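Sticking drawer on the cream vanity

18 July 2023

The drawer on the cream vanity has been dragging for most of the year. It pulled out two thirds of the way, then stopped unless you lifted the front by the knob and pulled again. Imelda Tiongson, who sold me the table, told me it had always done that. I put up with it until October, went back to putting up with it, and finally set aside a morning to sort it out.

First step was to find out what was touching. I emptied the drawer, took it out completely and rubbed a soft pencil along both runners and along the bottom edges of the drawer sides. Then I put it back and worked it in and out a few times. The graphite had worn off in two places, both on the left, one near the front and one near the back corner. The right side was untouched. So the drawer was sitting low on the left and rubbing only there.

The second check was the floor. A table on curved legs will rack if one foot is short, and a racked carcass pinches a drawer in the same way a swollen side does. I put a level across the top, front to back and then side to side. Side to side it was out by 3 mm. A felt pad under the short leg took up the difference, and the drag was reduced by perhaps half before I had touched the drawer itself.
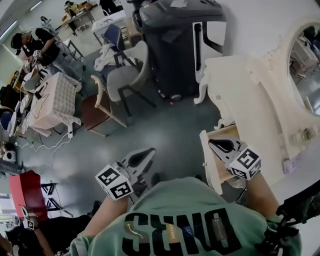 What remained was wear and old wax. Someone had waxed the runners before, and the wax had picked up dust and gone gritty. I scraped it off with a plastic card, wiped the wood down with a barely damp cloth and left it for 2 hours. After that I sanded the two marked spots with 240 grit on a flat block. Seven strokes each, then test, then seven more. It is easy to take too much off a small drawer, and then it rattles.

For the new coat I used plain Prorell paste wax, a thin layer on the runners and on the drawer bottom edges, buffed after 20 minutes. Cherry Mae Macaraeg recommends candle stubs for this and she has restored more furniture than I have, but I find candle wax goes on lumpy in cold rooms.

The knob was the last item. It turned freely because the screw hole behind it had worn wide. I packed the hole with a sliver of matchstick and wood glue, trimmed it flush, let it set overnight and drove the same screw back in by hand.

The drawer now opens with one hand in a single pull. It still sits slightly proud on the left when closed. Correcting that would mean shimming the runner from inside, with the mirror off and the table on its back, and I will do it when the table next has to be moved.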